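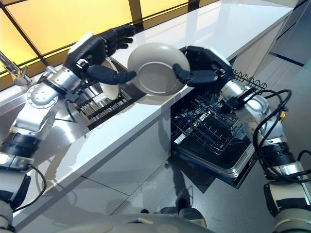

Plate duty, level 4 kitchen

Forums > Workplace > Robots on site > Tenddale kitchen

dishpit_848: So the robot's doing plates at Tenddale now. Both hands on one plate, dishwasher open beside it. Boss says no one loses hours, we "move to prep". Prep pays the same but starts at 5am – not the same job if you've got kids to drop off.

Grarbridge13: We got that speech too. Half of us did move. I like prep better tbh, my hands have healed up.

dishpit_848: Good for you. Did they ask first or just redo the roster?

Grarbridge13: Redid the roster. Fair point.

zbako: Get it in writing. Start times are a change to your conditions, doesnt matter what they call it. Anyway plates is the easy bit, who scrapes them?

dishpit_848: Us, still. Another one from the same spot, one hand on a plate and the other free.
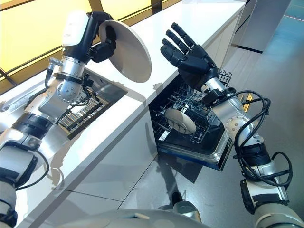

Zainab Ogundipe: Scraping is the worst part of the shift and they've left you that plus the early start. I'd be asking for a loading at least. Has anyone talked to teh union yet?

dishpit_848: Meeting's in March. Will post after.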